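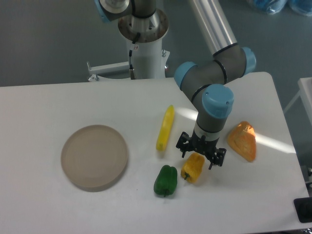 Artificial vegetables on the white table.

Jernau Track Club
Fall progress report to the Husen Fund
Prepared for Adebayo Afolabi

Dear Adebayo,

I promised you this report by the end of September and I'm getting it to you a little after that, for which I hope you'll forgive me. The start of the school year is always a scramble for us, with kids changing schools and bus routes and growing out of the shoes we found them in the spring, and this year we also had the lanes to think about. I'll try to take things in the order you asked for them in your letter, though I know from past years that I tend to wander.

The track at Kos Park

The resurfacing is mostly finished, and it is a pleasure to run on. The crew stripped the old surface on the home straight and both turns, patched the base where water had been getting in under the second bend, and laid the new rubber over the top. The back straight was left for last so that we could keep using it, and for a few weeks all our sprinters trained on one side of the oval while the distance group went off around the soccer fields. The kids took it very well. The parents did too, once we got the parking sorted out.

Still to do are the stagger lines for the 800 and the relay exchange zones. The painter wants several dry days together, and we haven't been able to give him those. The 400 starts are marked and in use. If the lines have to wait until spring we can manage, as we have no home meet on the calendar before then, but I would much prefer to see them down before the cold sets in.

Middle school group

This is the part of the grant I'm happiest to write about. When we spoke last winter we had hoped to bring 50 new runners in from Zaleck Middle School and the schools nearby, and we passed that before the end of summer. They come on Tuesday after school and again on the weekend, and a good many of them had never run farther than the length of a gym. We start everybody with games and short relays and don't put a watch on anyone until they ask for it (and they do ask, sooner than you'd think!).

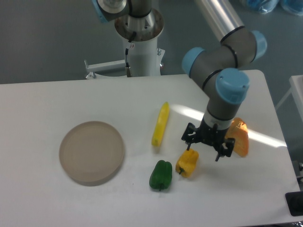 The round plate, with the food pieces to its right.

We did lose a few once fall soccer began, and I don't want to hide that from you. Some told us they would be back for the indoor season. We have kept their names on the mailing list and will send them the winter schedule along with everyone else.

Transportation is where we have struggled. The van we budgeted for needed more work than the garage first told us, so for the early cross country meets we relied on parents driving, and that meant a couple of families who couldn't get a ride stayed home. I was sorry about that. The van is running again now and has been to two meets without any trouble. I have moved a little money over from the equipment line to cover the repair, as your office said we could, and the change is shown on the budget page at the back.

Coaching

We now have two more coaches through their first certification, and a third is signed up for the next course. It has made a real difference to the field events, which for years came down to me standing beside the long jump pit with a rake. 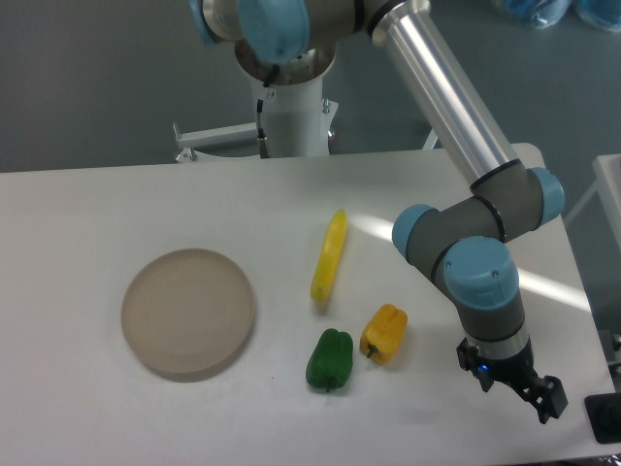 Having more coaches also means that the younger hurdlers get a proper session of their own at last, over low hurdles on the grass, where a fall doesn't cost much skin. We bought 10 training hurdles out of this year's grant, the light kind that tip over when they're clipped, and they have been out at nearly every practice. I'd like to add to them next year if the budget allows, along with a second set of starting blocks, as the ones we have are older than most of the team.

What comes next

Over the winter we'll be indoors at the school gym for strength work and drills, with a longer run outside whenever the paths are clear. Registration for spring opens after the holidays, and we are keeping the fee where it is, with the same help for families who need it. I'll send you the meet results and attendance sheets separately, so that this doesn't get any longer than it already is.

You mentioned that you might like to come and see a practice. Please do, any Tuesday that suits you. Park by the north gate and come straight down to the track, and bring a warm coat.

With many thanks from all of us,

Vaughn Achterberg
Jernau Track Club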